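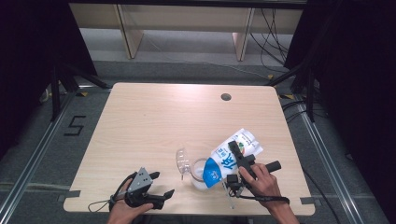

Bag of liquid over a glass, on the desk

**Milk in bags: how do you keep it once it's open?**

Posted by gitden_flat5, 21/11/2021

The corner shop in Surkeck has started selling milk in soft plastic bags and it works out cheaper than cartons. Pouring is fine over a glass, but then I have half a bag left and no way to shut it. I tried a clothes peg and it leaked all over the fridge shelf. Do I need a special jug? There are two of us and we get through a bag in a few days.

**Lemaire**

Don't keep it in the bag. Wash a lidded jug in hot water, let it dry, and empty the whole bag into it as soon as you cut the corner. Keep it at the back of the fridge, not in the door. Ours is fine for three days like that. Wash the jug each time — topping up old milk with new just makes the new lot go off sooner.

If you do want to pour from the bag, make the cut small. A cut of 5 mm is plenty. Anything wider and it comes out in a rush.

**flovmont_hill**

peg is no good, get the long clips for freezer bags. Stand the bag upright in a mug so the corner is at the top. I paid 31p each for mine in October

**oldkettle**

You can freeze what's left in an ice cube tray. Goes a bit grainy but all right in tea or porridge.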